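## 4.2 Planning the equipment purchase

We enjoyed this part of the project far more than we expected to. Becerra gave us one equipment line for the year, and the big question was whether to spend it on a second arm or on more pairs of hand-held grippers. We went with the grippers, and in January we set aside $2000 for parts and spares. 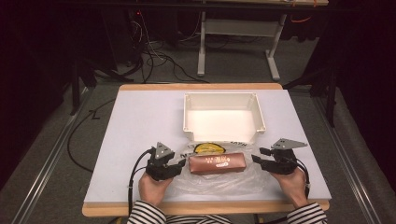 Spares deserve their own line in the budget. Our first draft, written up as the Piston plan, lumped them in with cables and tools, and it left us short before the pilot was over. The new plan keeps 3 complete finger sets on the shelf at Griltthorpe at all times. 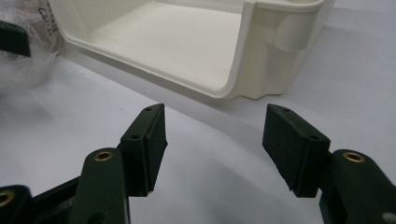
Wear parts are where a small lab can really save money, and we had great fun working out how. The finger bodies are cheap to print again. The black grip pads are another matter, as their lower edges get ragged, so we now order pads in packs of 40 and list them apart from the brass inserts. Packing tasks also need stock of their own — boxes, bags and bins all go on the same order form.

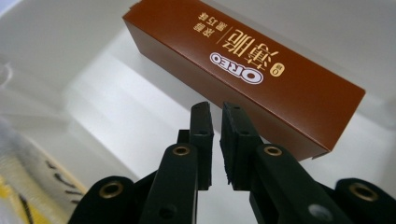

Dougal Moffat argued that the pads should be leased along with the grippers, so that the supplier carries the cost of wear. It's a lovely idea, and it would even out our spending over the year, but Pastance quoted only for outright sale. We have kept a leasing column in the planning sheet in case that changes.
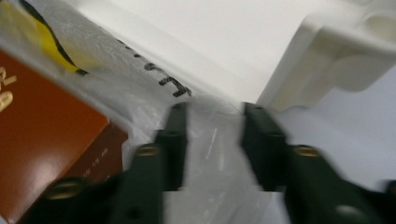

**Figure 2.** Gripper fingers beside a boxed item and a clear plastic bag during a packing task.

The colour of the printed parts has no effect on price, so we left that choice to whoever runs the printer. Cable length does affect it, and we cover that in the next section.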